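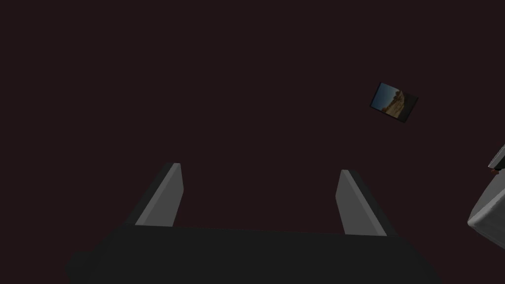 Week 4: Can it do the dishes yet?

The word "can" does a lot of work in the literature on household robots, and most of this week is about taking it apart. A paper says its system can tidy a room. Read the methods section and the room is a simulated one, the objects came from a fixed list, and a run ends when a script says so. None of that is cheating. A simulator is cheap, it doesn't break cups, and you can run it all night. But look at how little it asks of the machine. Two gray fingers stand open with nothing between them, the background is one flat dark color, and the nearest thing to home life is a small picture with a patch of pale blue and some sandy, rocky shapes in it. A real kitchen has glare on the counter, crumbs, a drawer that sticks, and a person who moved the sponge since this morning.

Reading: the Honeck report, sections 2 and 3, and the short reply by Songül Uçar. Skip the appendix unless you like tables.

Honeck ran 701 trials of a pick-and-place chore and counted 607 as successes. Before you quote that as a percentage, find out what a success was. In section 3 it means the object left the surface and stayed up until the timer ran out. Putting it down in the right place is scored separately, and that score is given only for a subset of 193 trials. Uçar's complaint is that the first number went into the abstract and the second did not. I think she is right, though she is a bit generous about the rest of it. 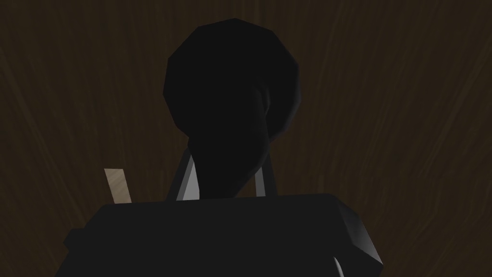 Then there is the question of who resets the task. In the Wirnitz shop-floor study a worker put every part back at its starting point between runs, and that worker's time appears nowhere in the cost figures. Ask the same of any home demo. If somebody has to lay out the cutlery so that the machine can pick it up, the chore has changed hands and may have grown.

Grasping deserves its own warning. Closing two fingers on something is the part that films well. Knowing whether you have hold of it, and how it will swing when the arm turns, is harder, and the arm's own view can be poor just when it matters – a bulky object held up close can block much of what lies behind it. People get by on touch. Many of the systems on our list have little or none.

Terms for the quiz: trial, reset, success condition, held-out object, transfer. Yüksel uses "transfer" for moving from one simulated room to another. Drusunon uses it for moving from simulation to hardware. Don't mix them up in your essays; I will take marks off.

For next time, pick one chore you did this week and write down every step, including the ones you did without looking. One page is plenty. Bring it on paper.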